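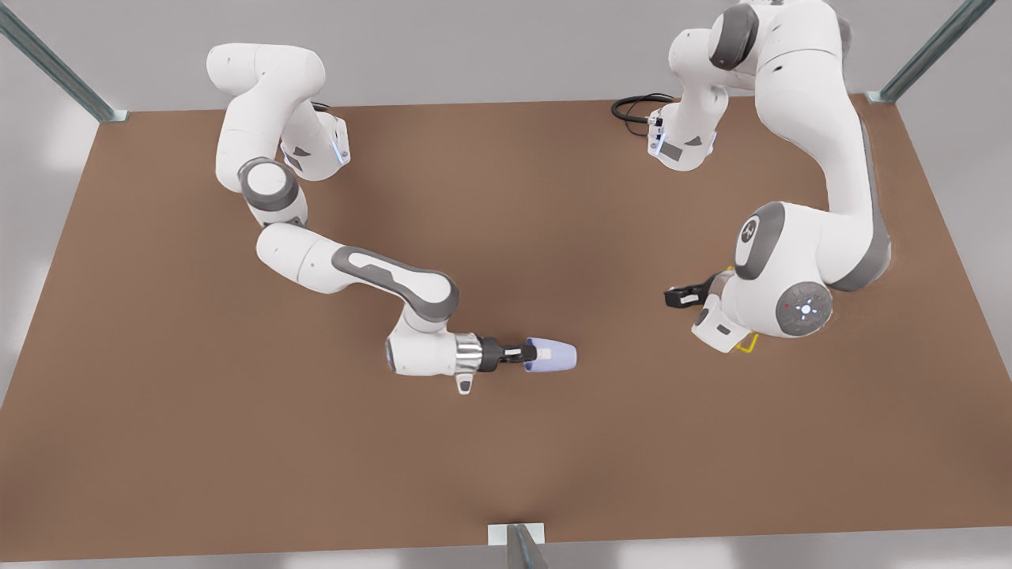

Skedari: everyday color words

Skedari is a collection of the words people reach for when they have to tell somebody else what color a thing is. It holds 1630 entries taken from yarn swap letters, paint shop order books and garden club newsletters from Storndale and the farms nearby. I love this stuff! One letter asks for wool "the color of a wet slate roof, but cheerful," and I've been trying to picture it ever since.

Last updated Aug 17, 2025
Maintainer: Rosine Millet

What's in an entry

Each entry is one line in a plain text file, with 8 fields separated by tabs: id, phrase, color family, thing described, source type, decade, confidence, notes. The phrase is copied exactly, odd spellings included. Please don't fix them when you send changes (we have three entries for "lavendar" and I'm fond of every one). Color family is our own choice, made from the words around the phrase, and it can be wrong.

Empty fields are left blank. Older copies used a dash, so if your script chokes on the file, check which copy you have. 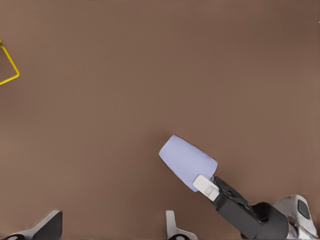 Purples gave us more trouble than any other family. Lilac, periwinkle, heather and mauve get swapped freely, sometimes by the same writer in the same letter, and we kept the writer's word every time. If you want them lumped together, use the family field. If you want to see how people argue over them, read the notes, which are great fun.

Getting started

There are 2 files. entries.txt is the collection itself, and families.txt lists the color families with a short description of each. Both open in any spreadsheet program as long as you pick tab as the separator and UTF-8 as the encoding.

Marty is the small search script in the tools folder. Type a word and it prints every phrase containing it, oldest first. Cameo does the same job in a browser and also shows the neighboring phrases from the same source. Cameo is slower, but it's the one to try first if you're just here to browse.

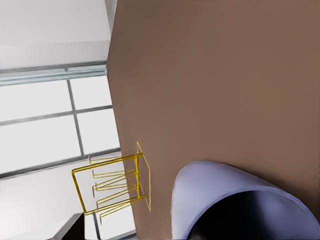
Known gaps

Yarn letters are heavily overrepresented, so soft colors crowd out bright ones. The paint order books stop suddenly in the middle of a May, and we never found the next volume. Green is thin too, which surprised me with all those garden newsletters! Gardeners mostly name the plant and leave it at that.

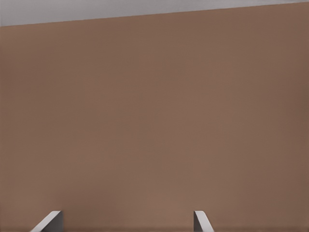 Brown is the family I'd most like help with. Our writers have plenty of words for dark browns and for tans, and very few for the middle. Take the brown surface in the last picture, somewhere between milk chocolate and terracotta, with a slightly pinker band across it. I'd call it cocoa, but the nearest phrase we have is "gingerbread gone pale," used for a pair of curtains. If your family had a word for a brown like that, please send it in, along with where you heard it.

Use and credit

Use the entries however you like, and credit Skedari by name. Surnames and street addresses have been taken out of the notes. If you spot one we missed, write to Rosine before posting it anywhere and she'll remove it from the next copy.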